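Collecting demonstrations by hand: what we set up and what we threw out
Speaker notes, 40 minutes including questions

Slide 1. Title

Say who we are in one line. Zovalico builds small arm cells for sorting and packing. This talk covers one job, putting objects into containers, and how we gathered the examples for it. Training only gets one slide. People who came for network design should know that now.

Slide 2. What we had at the start

One arm, one table, and a policy trained on data from a different lab. It worked on their objects and failed on ours. It would go to the right area and then close the fingers a little early. We tried tuning it for most of a month and gave up. After that we decided to record our own.

Slide 3. The numbers

We recorded 3000 episodes. We kept 1640. Leave this slide up for a while, people will want to write it down.

The rest went for three reasons, biggest first: operator paused too long in the middle, object already touching the container at the start, and camera streams out of sync. The sync problem was our own fault. We had a logging script that wrote to a network drive and fell behind when the drive was busy. Local disk fixed it. We should have done that in the first week.

Slide 4. How an episode is run

Reset the table by hand. Check the placement card. Start the recording. Operator does the pick and the place. Stop. Mark it good or bad right away, before the next reset. We tried marking in the evening from video and the marks did not agree with each other.

The placement card is only a sheet with a grid on it. It says where the object goes and which way the container sits. Before we used cards, everyone put the object in the middle of the table, every time, and the policy learned the middle of the table.

Slide 5. Operators

Short sessions are better. We use 40 minutes and then a break. Past that the motions get sloppy and the pauses get longer. New operators do a practice block that we do not keep.

Also mention: agree on a style. Half our operators came in from the side and half came in from above. Both are fine on their own. Mixed together with no label, the policy would start one and drift toward the other -- it ended up at an angle that no operator ever used. We now ask for one approach per task and write it on the card.

Slide 6. Objects

Toy food, blocks, cups, soft bags. Toy food is cheap and easy to replace, and it has enough curve to be a fair test of finger placement. We bought two sets so that a lost piece would not stop the work. Do the Ramley comparison here if there is time: same task, same arm, harder objects. Otherwise skip to 7.

Slide 7. The wrist view

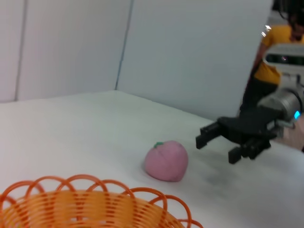 Wrist cameras gave us more per episode than any other change we made. The outside camera tells the policy which part of the table to go to, and the wrist camera tells it when to close. Point out the pink peach with the open fingers off to its right, and then the orange wire basket down in the lower left corner. Part of the basket is outside the view, so the policy needs the outside camera as well to know where the rest of it is. Point to the rim too, all those wire loops, and mention the blur on it. Blur like that stays in our data. We stopped removing blurred images after we found that we were removing the fast parts of the motion along with them.

If asked about the white panels: plain walls made early training easier. They also made the policy worse when we took it to the Patier site, where there were shelves behind the table. We recorded 172 more episodes there and that was enough to get it working.

Slide 8. Training, one slide only

Standard imitation setup, two camera inputs, arm joint positions. Nothing special. Say that cleaning the data moved the success rate more than any setting we changed. The Krūmiņa chart goes here -- remember to read out the axis labels, they are too small from the back of the room.

Slide 9. What we would do differently

Write the placement cards first. Put the logging on local disk. Record in a second room from the start, even if it is only a few episodes a day. Keep the bad episodes in their own folder with the reason in the file name. We deleted the early ones and later wanted them for a failure detector.

Slide 10. Questions

Likely ones: cost per episode (give the time, not the money), whether we will release the data (not decided), and whether simulation would have been cheaper (we tried it for the soft bags and stopped). Leave the slide 3 table up during questions.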